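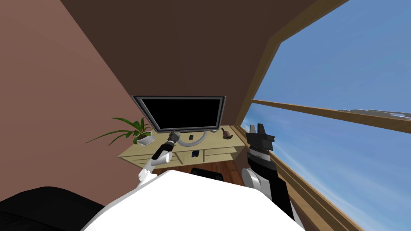
Hi all, thanks for the replies about the shop fridge. I've gone with Gavico for the second-hand serve-over counter, 1184 all in, delivery to Peltcombe included. I've been pricing up cheese at a desk under a sloping ceiling, with a leafy plant at one end and a monitor with its screen black, so forgive any slips in the sums!

Rhona Laing wrote:
> Does the Olvera have night blinds? Ours saved
> us a fair bit once we'd fitted them.
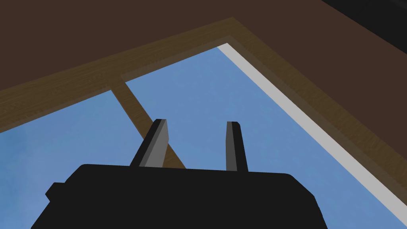 No blinds on it, sadly - the Henar had them, but it was 14 cm too long for our wall. Ojārs Kazlauskienė reckons a roll-down cover can be had for more than 40 or so, and I'll ring round in January. Does anyone know if the drip tray lifts out from the front?

Filed under: Shop Fittings & Refrigeration

Contact the list owner | Back to top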